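How to Get Cotton Sheets Really Clean (and Keep Them Soft)

I love clean sheets more than is probably reasonable. There is a moment when you slide your feet down to the bottom of a freshly made bed and everything is cool and smooth, and I would happily do laundry every day of my life for it! My sheets used to come out of the dryer stiff and a little sour, though, and it took me a few years of fiddling to work out what I was doing wrong. This is the routine I use now for plain cotton sheets. Linen and flannel need their own page, which I'm working on.

What you need

A regular liquid detergent, a cup of plain white vinegar, a soft brush (an old toothbrush is perfect), and a box of washing soda if your water is hard. Mine is from Imholm, the store brand where I shop, and any other will do the same job.

Step 1: Strip the bed and shake everything

Take the pillowcases off first and turn them inside out. Crumbs and lint collect in the corners and the washer will just mash them into little gray pills. Then pull the sheets off one at a time and give them a good hard shake outside or over the tub. Check for socks. There is always a sock. 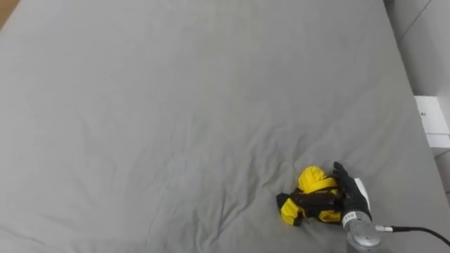 Leave the mattress bare for as long as you can while the wash is running. Open a window if the weather allows it. I strip mine first thing after breakfast and don't make the bed again until late afternoon, and the whole room smells better for it.

Step 2: Treat the spots before they get wet

Look along the top edge, where faces and hands go, and at the foot of the bed. Body oil leaves a yellowish shadow that you can miss in dim light, so carry the sheet over to a window. Rub a few drops of detergent straight into the dry fabric with your brush, working from the outside of the mark toward the middle. Let it sit while you sort the rest of the load. For blood, use cold water only and be patient with it. Hot water will set it and you'll be looking at it forever.

Step 3: Load loosely

This was my big mistake for years. I stuffed in two full sets plus towels, and the sheets wound themselves into a rope with everything else trapped inside. Now I do one set per load and no towels. Drape each piece around the drum in loose loops, alternating big and small, and stop when it's a bit over half full. If you have a top loader with a post in the middle, don't wrap anything around the post.

Step 4: Less soap than you think

Use half of what the cap suggests. Really! Leftover detergent is what makes cotton feel like cardboard, and it holds on to smells too. Warm water is fine for most weeks. Go hot if someone has been sick, and check the care tag before you do. Pour the vinegar into the softener compartment so it goes in with the rinse, and skip the fabric softener completely. The vinegar smell is gone once the sheets are dry, I promise. Never put vinegar in with bleach. 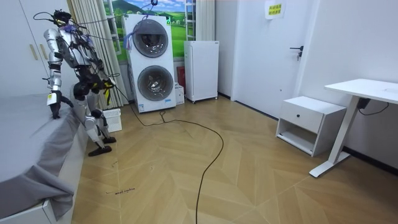

Bedroom with the gray sheet on the bed.

Step 5: Dry with a pause in the middle

Medium heat, and set a timer. When it goes off, stop the dryer, pull everything out, untangle it, shake it, and put it back in the other way around. It takes a minute and it gets rid of those damp knots in the corners of the fitted sheet. Take the sheets out while the seams are still the tiniest bit damp and put them straight on the bed, smoothing from the center out with flat hands. They finish drying there and you don't have to iron a thing.

If you have a clothesline, use it. I hang the flat sheet folded once over the line, hem to hem, with a peg every couple of feet, then give it five minutes in the dryer at the end to loosen it up. 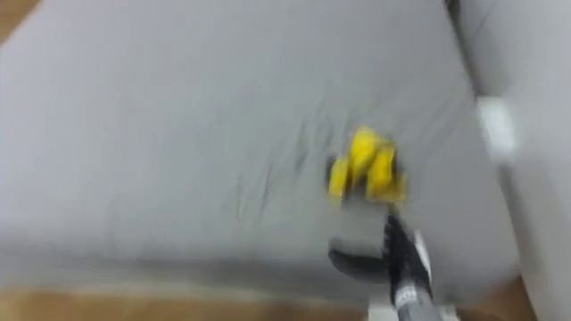 While you have the energy

Sofa cushion covers can go through the same routine if they unzip and the tag says they can be washed. Do them cool, zip them closed first, and air dry them so they still fit. For the ones that don't come off, vacuum with the brush head and wipe with a barely damp cloth, always testing a hidden spot first.

How often?

Every week in summer for me, and every 9 days or so in winter when I get lazy. Pillowcases more often than that. Swap between two sets if you can and they'll both last longer. Store each set folded inside one of its own pillowcases, and you'll never go digging for the matching one at bedtime again.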